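Hand-held gripper demos: how messy should the setup be, and when do I throw one out?

Posted in Home Projects > Robots and Learning
Tags: demonstrations, grippers, small objects, data cleaning

I've been collecting demonstrations at home for a tidying policy. The task is the sort of thing a bored six-year-old could do: small accessories are lying on a soft surface, there's a basket, the accessories go in the basket. I do it with a pair of hand-held grippers, one per hand, each with its own camera. My evenings are now spent picking up hair ties with pliers, more or less, and I have a master's degree.

I have 605 episodes so far. I trained on the first 502 and kept the rest back. On the held-out ones the predicted motions look fine. On the real arm, the policy goes confidently to the right spot, closes a little above the thing it wants, and carries a handful of air to the basket with great care. It releases the air and goes back for more. It has very nice manners.

What I record on: the seating in my living room, with the quilted cover left on. I went with this over a table because the whole point is that people's jewelry ends up on the furniture. The objects are spiral hair ties, beaded bracelets, a few little gold-colored charms, and whatever else the household can spare. The basket is wicker and heavy enough to stay put.
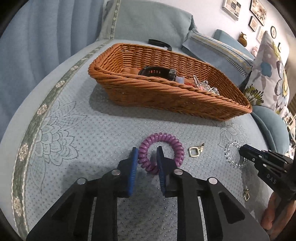
Tiziana Testa wrote under my first draft of this that I'd built a very good data set for learning where baskets are, and asked whether I'd ever checked what fraction of my episodes start with the basket in the same third of the view. I had not. I have now. It is 70 percent, so thank you, Tiziana, and I hope your stairs are steep.

So, three things I'd like opinions on, and I'm aware they may all be one thing.

First, clutter. My partner wants the surface cleared except for the one item being picked. I've been leaving several items out per episode and picking them in whatever order I feel like. Is "whatever order I feel like" poisoning the well?

Second, bad grasps. When I fumble a charm and get it on the second try, do I keep the episode, trim it, or bin it? I've been keeping the ones where I recovered gracefully and deleting the ones where I swore. I suspect this isn't a documented method.

Third, the soft surface. The cover gives when I press on it, and I think I've been using that without noticing: push down, let the fingers sink in a bit, close. Could that be where the air comes from?

I'm using 29 different objects, if that matters, and I don't label the order of picks at all.

Posted by Sveva Cocco
Tuesday, August 14, 2018

Meenakshi Khurana

I'll take them backwards, as the third one is your problem.

You're using the cushion as a spring. When a person holds the gripper, the wrist feels the surface and stops. Your arm gets a path and nothing else. If the recorded path is a hair too high after tracking error and calibration, you get precisely the polite air delivery you describe. With a bracelet you might get away with it, as the beads stand up a little. With a flat charm on a soft cover you have almost no margin.

Things to try, cheapest first:

Check the height calibration between the hand-held tool and the one on the arm. Put both fingertips on a hard board and compare the reported heights. Do it again at the end of a session. Mine wandered during a long evening and I blamed the network for a month.

Check your timing. If the gripper width and the pose come in on different clocks, the fingers will look as though they close early or late by a few frames. Closing early on the way down is the same thing as closing too high. Plot width and height together for ten episodes and look at whether the closing starts before the lowest point. If it does in every one, either you really do move like that or your clocks disagree. Tap a fingertip sharply on the board with the camera running and you'll know which.

Then record a batch in which you pause at the bottom for half a second before you close. It feels ridiculous. Do it anyway, and do it the same way every time.

On bad grasps: keep the recoveries, all of them, sworn at or otherwise. A policy that has only seen success has no idea what a miss looks like, so it goes to the basket with nothing, as yours does. Bin the ones where you dropped the tool, where tracking jumped, or where you stopped to move something with your bare hand. If the hand did the work, the gripper learned that hair ties levitate.

On clutter: leave it in. You want the thing to work on a real sofa. But pick in some order you could explain to a stranger. Nearest item first is fine. If two people record, both use the same rule. When the same view is followed by a reach to the left in one episode and to the right in the next, some models will handle it and some will split the difference and go for the bare patch in between. You haven't said which kind you have, and I'd want to know before promising anything.

Also move the basket. Tiziana is right, and from what I've seen of her on this board she'll mention it again.

Ilona Dobos

just use a table

we did ours on a table at Promitville and it worked first time. soft stuff is a pain, you'll be there till December

Gemma Pagano

A table will make the numbers better and the robot worse, unless Sveva plans to move her jewelry onto one first, at which point she may as well put it in the basket herself.

I agree with most of what Meenakshi says and would argue with one piece. I don't think you should keep every recovery at its natural rate. In my own set (socks and chargers, project name Vultach, please don't ask) I was bad at the start and good by the end, so nearly all my fumbles sat in the first week, with the first week's lighting and the first week's objects. The model learned that fumbling is what one does with socks in the afternoon. Spread them out. Every so often, miss on purpose: come down slightly beside the item, close, open, shift over, get it. Put a flag on those episodes so you can take them out again if it goes badly.

Two small things about hair ties, from somebody who has picked up far too many. Spiral ones can be taken in two quite different ways, one finger inside the ring or both fingers across the outside. Choose one. I went with a finger inside, as it leaves you less to get wrong when the ring is lying at an odd angle. And let it go lower over the basket than feels natural. They bounce, and each bounce back onto the cushion is an episode that ends in a lie.

Clear beads are a separate misery. They take on the color of whatever they're lying on, and the model can lose them as soon as the cover changes. If you own a second cover, swap it in for part of the set. Plain, if possible. I'd guess your policy is using the pattern to work out where it is, and you'll find out the first time the cover goes in the wash.

With two grippers, decide what the idle one does. Mine used to drift about in the other camera's view like a guest looking for the bathroom. The model took a keen interest in it. Now the idle one goes back to a resting spot between picks, and I record that as part of the episode.

Sveva Cocco

Did the board test. The two tools disagree on height, in exactly the direction Meenakshi said, and the gap is bigger at the end of the evening than at the start. I've also watched a few dozen old episodes and I do begin closing on the way down, nearly every time. Apparently I'm in a hurry.

Going with nearest item first, finger inside the ring, basket moved before every episode, pause at the bottom. The second cover is in a box at my mother's and negotiations are open. I'll keep the old 605 for now and train once with them and once without, and post both runs in this thread, air deliveries included.

Ilona, the table is where we eat.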